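Small plates, strong opinions

1/4/22

I have been meaning to write about the table for ages, mostly as an excuse to talk about plates. I always said I'd never be a person with opinions on plates, and then in December I brought home a Pliron set (162 in the shop's money-off week, don't ask what it was before) and now look at me. Small ones, big ones, pale greens and blues and greys, none of them quite matching and all the better for it!

What I like is having a dish for each little thing. A slice of orange on a small blue plate feels like a proper snack, whereas the same slice on a big dinner plate looks like somebody forgot the rest of it.
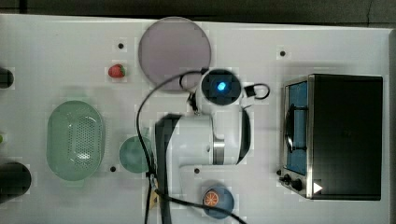

Anyway, white tabletops. I was warned off them (tea rings, beetroot, biro) and I went and got one regardless, from Fehr, and I'd do it again tomorrow. Everything stands out on it, even a single strawberry. You do have to wipe it more than you'd like, but a damp cloth and 5 minutes with the radio on and it's sorted.

I'm also a complete convert to oval baskets with holes in. Mine started out as fruit baskets, and then they became the place where anything goes when I can't decide where it lives. Sauce bottles, for instance. I can't get on with ketchup in a cupboard, it always ends up at the back behind the lentils, so a tray on the table suits me much better.
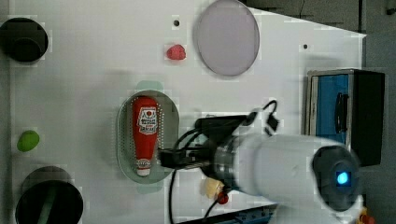
Next on my list is a bread bin. Umico do a lovely squat one but it's 610 grams heavier than the one I had before, and I move mine constantly, so I'm dithering. If you've got one, let me know how you find the lid!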